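Teleoperation notes: block tasks move to the new controller mapping

The Mostby simulation set is now being recorded with the revised hand controller mapping. Jin-sol Oh finished the changeover in the Turkinville lab last week, and all operators should update before their next session. Recordings made with the old mapping remain valid but are kept in a separate folder.

The main change is in how the wrist follows the operator's hand. Under the old mapping, rotation and translation were scaled together, so a small correction near the block also turned the gripper. The two are now scaled separately. Translation drops to half speed while the left trigger is held; rotation stays at one to one. Finger opening is still on the right trigger and is still proportional.

Of the 141 demonstrations recorded in April, 122 passed review. Most of the rejected ones failed in the approach, with one fingertip touching the block before the other was in place. Vija Paju's advice is to open the fingers fully while still clear of the block, line up the wrist, and only then move in.
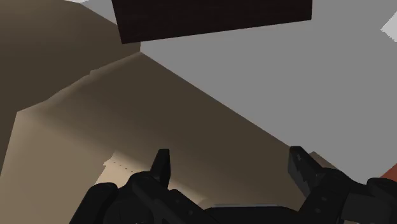

Operators working from the wrist view should also watch the angle of the block's lower edge. If it slopes, correct the wrist before closing the distance. Corrections made late in the approach show up in the joint data as a short reversal, and the policy learns the reversal along with everything else.

Pauses are a related problem. A stop of a second or two is acceptable at the start of an episode — the trimming script removes it — but pauses in the middle are kept. If you lose your place, end the episode and mark it as discarded.

The target for the set is 1000 accepted demonstrations. Jong-dae Yang will run the first training pass before then, using whatever has cleared review, and will report success rates by starting pose. Mapping faults go to Jin-sol. Session bookings go to Sorcha Moynihan.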